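Bedding trade day, quick notes before I lose them

March 13, 2019

Typing this on the train home so forgive the state of it. Went out to the Jivness open day, the linen and mattress place past the old rail yards. Doors at nine, I got there twenty past, parking was a paddock and a bloke waving. Name tag said Akosua Addo, Tetteh Guesthouse, which is half right anyway.

Cutting room first. Loud. Long tables, rolls of cotton up on racks, everyone in ear muffs so the guide had to stop at each doorway and do the talk there. 356 sheet sets a shift when both lines are going. Only one was going. The other had been down since January waiting on a part, and she was pretty frank about it, which I liked.

Stripes are coming back aparently. Two of the buyers behind me groaned. I don't mind them, guests like a room that looks like someone's spare room and plain white shows every bit of sunscreen. Asked about fade. Told to wash cool, line dry in shade, skip the softener. Fine, except my line gets full sun till four. 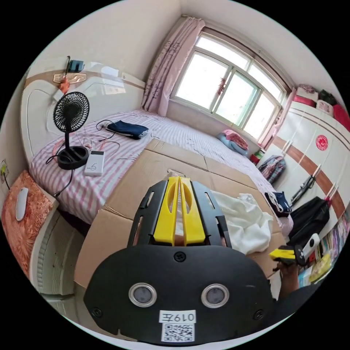 Then crumpling. Half an hour on it, longer than I wanted, but useful. Their tip is to pull sheets out of the dryer a bit damp and put them straight on the bed, let them finish there. Fitted sheet only. Tried to ask about doonas and got moved along to morning tea.

Morning tea: lamingtons, good. Urn tea, not good. Got chatting to a couple who run six cabins up the coast and buy everything from Cirnum. Reckon the delivery's slow but the seams hold. Wrote that down.

Mattress shed after. They've got a Fodura range with a firmer edge so people can sit and do their shoes up. Lay on 2 of them. First one lovely. Second one like a footpath. Minimum order for the trade price is way over what I need, so it'd have to be split with someone, and I know what happens when you split an order.

Warehouse was the last stop and we basically jogged it. 4,000 pillows on pallets, all in plastic. Asked about paper wrap, was told they're "looking at it".

Seconds shop by the gate on the way out. Card machine down, cash only, no ATM. Had enough for pillow cases and one bath mat. The good towels had gone by the time I got in there, so if you're going to the next one do the shop first and the tour after. And wear closed shoes, they turned a lady away at the cutting room for sandals.

Will ring them Monday re the sample swatches.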